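## 4. Running a Suturing Session

This section covers the practice station used by the Citport Surgical Robotics Club. Complete the arm homing procedure in Section 3 first. Sessions need two members: one driver at the console and one bench hand at the station.

### 4.1 Preparing the station

1. Set the master power switch on the Trovden controller to OFF.
2. Lay a clean drape over the base plate and smooth it flat under the camera.
3. Place the tissue pad on the drape. A pad with earlier stitches may be reused if clear incision line remains.
4. Moisten the pad surface with the spray bottle. Do not let water pool.
5. Seat both instruments in their carriers until the latches click.
6. Set the needle on the pad with forceps, then clear both hands from the station.
7. Switch the controller to ON and wait for the green lamp.

**Caution:** Needles are sharp. Count them out of the Mofokeng case and count them back in. Report a missing needle before anyone moves the drape.

### 4.2 Setting the motion limits

Open the Limits page on the console and enter the values below.

| Setting | Value |
|---|---|
| Left arm speed limit | 200 |
| Right arm speed limit | 200 |
| Grip force limit | 285 |
| Camera light level | 100 |

Values are in controller units. Save the page before engaging either arm – unsaved values are lost when the pedal is pressed.

### 4.3 Placing an interrupted stitch

Keep both sets of jaws inside the camera view at all times. If one leaves the view, lift the pedal and re-center before continuing.

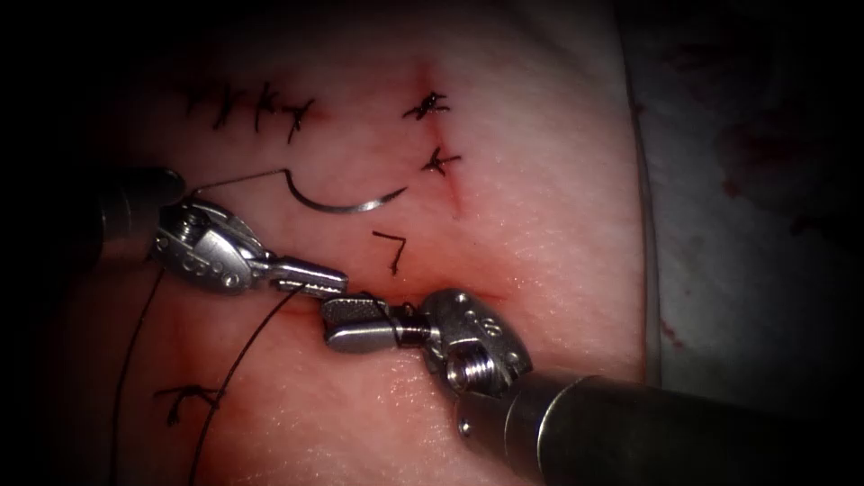 Move one arm at a time until you can finish a stitch without a collision alarm. After that, both arms may be moved together.

1. Grasp the needle behind its midpoint with the right jaws.
2. Enter the pad square to the surface and follow the curve of the needle through.
3. Release, regrasp the tip side with the left jaws, and draw the thread until a short tail is left.
4. Park the needle flat on the pad, away from the incision.
5. Wrap the thread around the right jaws, grasp the tail, and pull the knot down. Repeat in the opposite direction.
6. Have the bench hand lift the pedal lockout and cut the tails.

**Note:** The instruments give no force feedback. Watch the pad. If it puckers or lifts from the drape, the thread is too tight.

**Caution:** Do not close the jaws on the needle tip. The tip will bend, and the serrated faces may be damaged.

### 4.4 Ending the session

1. Open both jaws and retract the arms to the park position.
2. Switch the controller to OFF before reaching into the station.
3. Remove the needle and any cut thread.
4. Wipe the wrists with a lint-free cloth. Store the instruments in the Amport cabinet, jaws open.
5. Enter the run time and any alarms in the station log.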